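Home » Visits » A day with the ball cell at Gosar

20 December 2023

We went to Gosar to see one cell. They have others, and we walked past most of them on the way in, but the request we had sent in was for the ball-sorting cell and the people there kept to it. The visit took most of the day with a break for lunch, and nearly all of it was spent on how the cell is kept running.

The cell is called Cenine. It was put together by Destent, a small integrator that does mostly pick-and-place work, and it has been at Gosar since February. Its job is to pick tennis balls off a flat surface one at a time and put them into tubes or bins. The camera is mounted at the head of the machine and looks down and forward at the work surface. The arm comes in from the side and stays out of the way until the camera has what it needs.

How the day starts

The first shift begins with a cleaning round. The technician wipes the lens with a dry cloth, then wipes the work surface, then checks the finger pads on the gripper for felt. Tennis balls shed more than we expected. The fibers collect in the grooves of the pads, and when the grooves fill up the balls start to turn as they are lifted. Gosar used to clean the pads once a week. They now do it at the start of every shift and keep a spare pair in a drawer under the controller.

After that comes the home check. The arm is sent to a fixed pin on the base plate and has to touch it within the limit set in the program. If it misses, the cell will not start. We saw it pass on the first try. The log on the controller showed 322 passes and 4 misses since the arm was last serviced. Three of the misses were put down to a loose cable clamp at the wrist. The last one has no cause written next to it.

The camera check

This was the part we had come for. Before the cell is allowed to pick, it has to find balls set out by hand on the test surface with the arm parked. The balls are spread apart, at different distances from the camera, and the software has to return a position and a size for each one. The technician then compares these with what is on the screen. 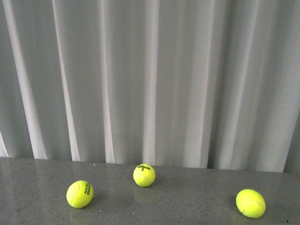

Tennis balls on the speckled countertop, with the curtain behind. The one farthest back is marked Wilson 3.

The surface gave Destent some trouble during setup. It has a slight gloss, and the balls leave a dim yellowish reflection in it. The first version of the software sometimes took the reflection as part of the ball, which put the center too low and sent the fingers down too far. The fix was to narrow the color range and to throw out anything below a certain brightness. Small bright specks on the surface can also show up as objects, so there is a minimum size as well. Both values sit in a settings file, and the technicians at Gosar are allowed to change them. Each change gets written in a paper book beside the cell.

The curtain does an easier job. It is plain and pale gray, so there is nothing behind the balls that comes near them in color. The folds cause light and dark bands, and we asked if that was a problem. It is for an edge-based method, we were told, but the cell goes by color first and the bands drop out early.

Printing on the balls is ignored. A ball can lie with its lettering sideways or turned out of view, and the cell treats it the same either way. There was a plan to read the numbers and sort by them, but it was dropped after a short trial.

Repairs

The finger pads are the part that wears out. A pair is changed after 40 hours of running, whether it looks worn or not. The change takes two screws per finger and we were allowed to do one side ourselves. The new pad has to sit flush with the end of the finger. Ours did not, and we had to take it off and clean out the recess before it would go in.

The wrist cable is the other weak point. It runs along the outside of the last joint and bends each time the gripper turns. Gosar has replaced it twice. The second time they moved the clamp a little farther back, which gives the cable a wider bend, and it has held up since then -- no breaks and no dropped signals in the log. Destent has now made the same change on a cell it is building for Chien.

Drive faults are rare, and they are not fixed on site. The technician writes down the code, powers the cell off and calls Destent. Error 1127 is the one they know by heart. It means the brake on the second joint released too slowly, and it tends to come up after a long stop.

The afternoon run

After lunch the cell was put into production mode and we stood behind the guard. It is not a fast machine. The arm waits for a fresh picture before every pick, even when the balls have not moved, and that pause is easy to notice. Gosar has asked for an option to plan several picks from one picture. Destent is against it, as a ball that gets nudged by the gripper will roll, and the next position is then wrong.

We saw one stop. The gripper closed with the ball too far out on the pads, the finger sensor read low, and the arm put the ball back and raised a warning. The technician cleared it from the panel, and the next pick went through.

Visits to the cell are by written request to Gosar. Closed shoes are required, and safety glasses are handed out at the door. Bring a notebook, as phones stay in the lockers while the cell is running.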